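Storing wine at home without a cellar
Speaker notes, evening talk at the Virkham library, January 2022
Elli Laitinen

Opening
Say thank you to Tuva Lindholm for the invitation. Ask who keeps wine in the kitchen. Most hands will go up, mine also. Speak slowly, the room has an echo.

Lying down
A bottle with a natural cork should lie on its side if you keep it for longer than a few months. The wine touches the cork and the cork does not dry. For a bottle you will drink this week, it makes no difference. 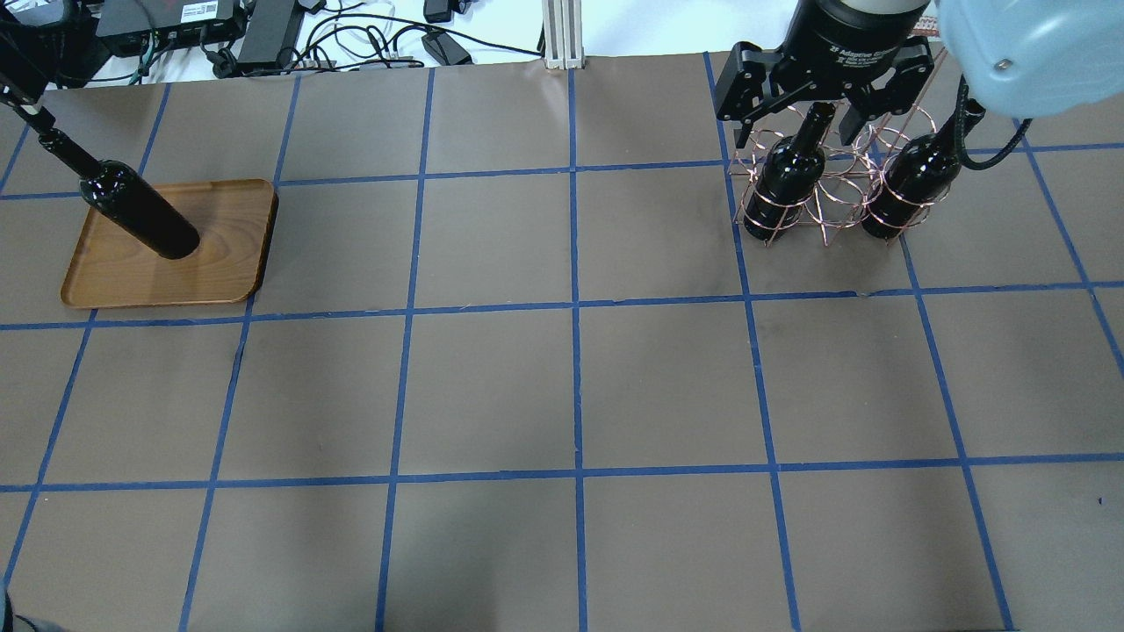 Standing up
Screw caps can stand as long as you like. Old red wine with sediment should stand for a day before you open it – two days is better. Tell the story of my uncle Arvo Kallio and the muddy glass, but keep it short.
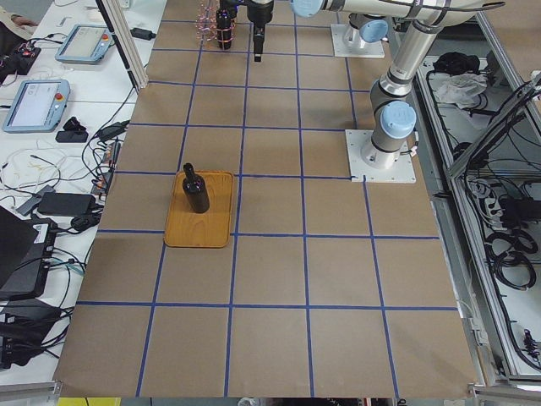 An upright bottle on a wooden tray.

Temperature
The number matters less than the changes. A closet that stays at 16 degrees all year is better than a shelf that goes from 12 to 22 and back. Avoid the top of the refrigerator. Pause here, people usually want to ask about the garage. Answer: not in November, not in my climate.

Light
Dark glass helps, but it does not stop everything. Sparkling wine in clear glass suffers first. A cardboard box with a lid is enough.
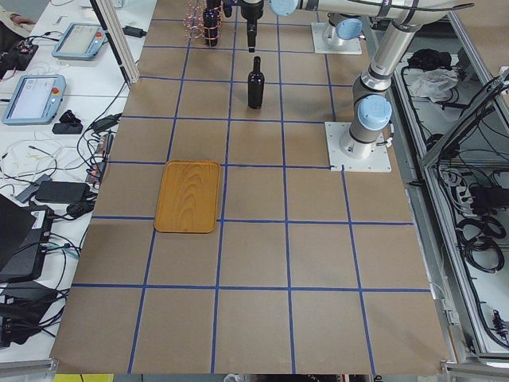

After opening
Put the cork back and use the refrigerator, also for red. Light whites keep some 4 days, many reds a little less. Lorena Rivadeneira will probably ask about vacuum pumps. I have tried two and I am not convinced.

Questions
Leave ten minutes. The reading list is on the table by the door.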